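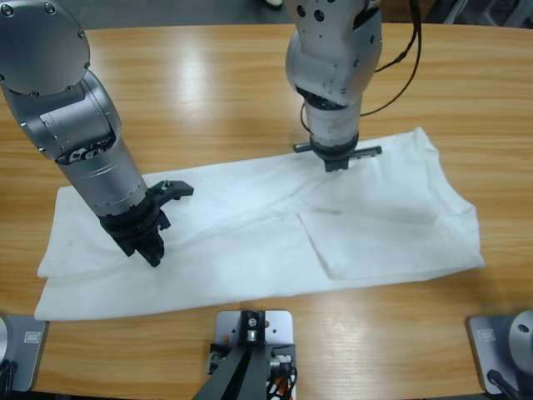

그리퍼 비교 메모 / 천 접기 작업 (README)

상태: 작성중. 2월 분량까지만 반영. 표는 나중에.

무엇이 들어있나

양팔 셋업으로 흰 천 접기. 왼팔, 오른팔에 서로 다른 그리퍼 달고 같은 동작을 돌린 기록임. 총 177 에피소드. 이중 성공 판정 92. 나머지는 실패 + 중단 + 판정 보류 섞여있음, labels.csv 의 result 열 볼 것.
프로젝트 이름은 Sandu. 예전 폴더명 Daltard 로 된 경로가 스크립트에 아직 남아있음. 보이면 그냥 바꿔서 쓰세요.

하드웨어

- 팔 두 대, 은색. 테이블 앞쪽 가장자리 좌우 베이스판에 고정
- 왼팔: 검은색 평행 그리퍼. 손가락 끝이 갈고리 모양. 이하 "H형"
- 오른팔: 검은 가로 바에 얇은 회색 손가락. 이하 "B형"
- 앞쪽 가운데 흰색 사각 플레이트 + 검은 브래킷. 배선은 그 아래로
- 컨트롤러: Irerance 보드, 펌웨어는 config/fw.txt 참고
- 테이블은 나무. 광택 있음 (카메라 항목에서 다시)

H형 / B형 비교, 지금까지

H형
- 접근할 때 천 바로 위에서 멈추는 높이가 제일 중요. 낮으면 갈고리 끝이 천을 밀어버림
- 한겹 잡기는 잘됨. 살짝 들린 모서리부터 들어가면 거의 안 놓침
- 두겹 이상이면 윗겹만 집는 경우 많음. 라벨 top_only
- 놓을 때 끝에 걸림. 열고 나서 손목을 5도 돌리는 동작 추가했더니 나아짐. 각도 더 키우면 주름 생김

B형
- 누르고 있기용으로 더 나음. 위쪽 가장자리 눌러두고 H형이 당기는 조합이 현재 기본값
- 손가락이 얇아서 천 밑으로 잘 들어가는데 힘은 약함. 접힌 부분까지 같이 들어올리려고 하면 미끄러짐
- 가로로 넓어서 팔끼리 가까워지면 충돌 체크에 자꾸 걸림. 중앙 통과 궤적은 빼놨음
- 손목 쪽 케이블이 고리 모양으로 늘어져 있음. 회전 범위 제한 걸어둘것. limits.yaml 에 있음, 지우지 마세요

둘 다 H형으로 통일하는 안, 둘 다 B형 안 → 둘다 짧게 돌려봄. 각각 8 에피소드. 수가 적어서 결론 못 냄. 느낌상으로는 섞어 쓰는게 낫다. 숫자로는 아직 말 못함.

Dristberg 그리퍼도 후보였는데 플랜지 규격이 안 맞음. 어댑터 오면 다시 봄. 그 전까지 branch 만 살려둠 (try-dristberg, 현재 빌드 안됨).

카메라

고정 시점 한 대. 테이블 전체와 양쪽 손목이 들어오게 잡음.
상판 반사가 왼쪽-가운데에 밝게 뜸. 흰 천이랑 밝기가 비슷해서 마스크가 그쪽으로 번지는 문제 있음. 임계값 올리면 천의 왼쪽 끝이 같이 날아감. 지금은 색상 채널로 나무를 먼저 빼고 나서 천을 찾음. 완벽하지 않음.
천에 희미한 회색 얼룩 몇 군데. 주름 검출기가 이걸 주름으로 잡을때가 있음 → 후처리에서 작은 덩어리 제거. min_area 건드리면 결과 달라지니까 비교 실험할 땐 고정.

파일 구조

episodes/ 에피소드별 폴더. 관절값, 그리퍼 폭, 영상
labels.csv 판정 + 실패 유형
config/ 한계값, 펌웨어, 캘리브레이션
scripts/ 재생, 마스크, 집계

시간 기준은 컨트롤러 시계. 영상은 따로 찍혀서 에피소드마다 offset 값 있음. 안 맞춰쓰면 그리퍼 닫힘 시점이 어긋나 보임. 집계 스크립트는 자동으로 맞추는데 재생 스크립트는 --sync 옵션을 줘야함.

실패 라벨

top_only 윗겹만 집음
slip 잡았다가 미끄러짐
push 잡기 전에 천이 밀림
snag 놓을때 손가락에 걸림
stop 한계값 또는 충돌 체크로 정지
unk 모르겠음. 영상 봐도 애매한 것

하나만 적는게 원칙인데 slip 이랑 snag 같이 적힌 행이 있음. 쉼표로 구분. 파싱할 때 주의.

돌리는 순서

1. 양팔 홈 포지션
2. 그리퍼 영점. H형 먼저, B형 나중. 순서 바꾸면 B형 쪽 타임아웃 남 (원인 모름)
3. 천 펴서 가로로 놓기. 좁은 쪽이 왼쪽
4. 마스크 미리보기로 천 윤곽 확인
5. 저속으로 1회 재생 후 본 속도
6. 끝나면 바로 라벨. 미루면 unk 만 늘어남

알려진 문제

- 화요일 오후 세션은 B형 폭 값이 0으로만 찍힘. 영상은 멀쩡. 폭 쓰는 분석에서는 제외할것
- 접힌 덮개 부분의 경계선을 천 가장자리로 오인식. 오른쪽에서 특히 심함
- 캘리브레이션 파일이 두 개임. _b 붙은게 최신. 옛날 거 지우는거 까먹음
- 비상정지 후 재시작하면 offset 초기화 안됨. 에피소드 새로 만들어야 함

쓰면 안되는 용도

그리퍼 절대 성능 비교에는 쓰지 마세요. 좌우 팔에 하나씩만 달고 찍은게 대부분이라 팔 차이랑 그리퍼 차이가 안 갈라짐. 천도 한 종류. 색 있는 천, 두꺼운 천 데이터 없음.

할 일

- 좌우 그리퍼 바꿔 달고 같은 세트 재촬영
- 무광 매트 깔고 마스크 다시 비교
- B형 손가락에 고무 패드 붙여보기
- Daltard 경로 정리
- 성공 기준 문서화. 지금은 접힌 모양 보고 사람이 판정, 기준이 초반이랑 후반이 좀 다름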